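The Small Repairs of Obi Street

When Gráinne Ó Dubhghaill moved her workshop to the second floor of the old Ronum building, she took with her four chairs, one good lamp and a table that she had been building in her head for several years. She repairs small things: brooches, spectacle hinges, the clasps of purses, the tiny doors of dollhouses. Most of them fit in a closed hand. For such work, she told me, the surface matters more than the tools.

I visited her in June, at nine in the morning, when the light comes in flat from the street side. She asked me to put my bag on the floor and my coffee on the windowsill. Nothing that can spill is allowed near the work, and this rule is older than the workshop.

Her first table was white. It was a mistake, she says now. A clear part, a lens or a sliver of glass, disappears on white, and after some hours the eyes begin to hurt. Then she tried black, and every grain of dust looked like a lost screw. It was Fergal Buckley, a cabinetmaker from the same building, who advised her to try a middle color with a little pattern in it. He brought samples from Skultix, a small supplier of tops for kitchens, and they laid the same glass bead on each of them until both were tired of looking.

The second question was the walls. A table for small parts needs an end, otherwise the parts travel. Gráinne remembers an afternoon of 90 minutes spent on her knees with a flashlight, looking for the pin of a watch bracelet that belonged to a customer's grandmother. She found it in her own shoe. After this she asked Fergal for something to close the table at the back and on both sides. He wanted to paint it dark green, like the doors in the hallway. She refused. A quiet, pale wall lets you see the edge of a thing when you hold it up, and she lifts things up all day.

Thư Trương, who learned the trade in the same room and now has her own customers, holds a different opinion about almost everything except this. She keeps her parts in jars and not in trays, and she likes to work standing. But she also closed her table on three sides, after she lost 47 glass beads from one necklace. "The customer was kind," she said. "I was not kind to myself."

The work itself is mostly holding. One side must stay still while the other side comes to it, and the meeting of the two is very short. Beginners hurry at this point. They push, and the thin part breaks or jumps away. Thư teaches her students to bring both sides to the middle of the table and to stop just before they touch, for one breath. Only then they continue. She has students who practice this with a piece of dry pasta and a strip of clear plastic before she lets them near anything old.

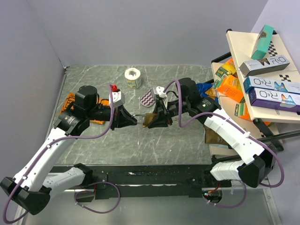
Does a good surface need to be expensive?

A kitchen offcut is enough for most people, as long as it lies flat, has a dull finish and doesn't have the same color as the parts you work with.

Gráinne paid 73 dollars for hers, with the cutting included, and she has no plan to change it. She wipes it with a slightly damp cloth in the evening, and once a week she goes along the joints with a soft brush, where the smallest pieces like to hide. What she finds there goes into a tin with the name Plurkance on the lid, from a brand of cookies she ate as a student. Sometimes a customer comes back after months to ask for a missing stone, and she opens the tin.

Thắng Lò, who brings her spectacles from his shop downstairs, has seen the tin opened twice. On the second visit his screw was inside.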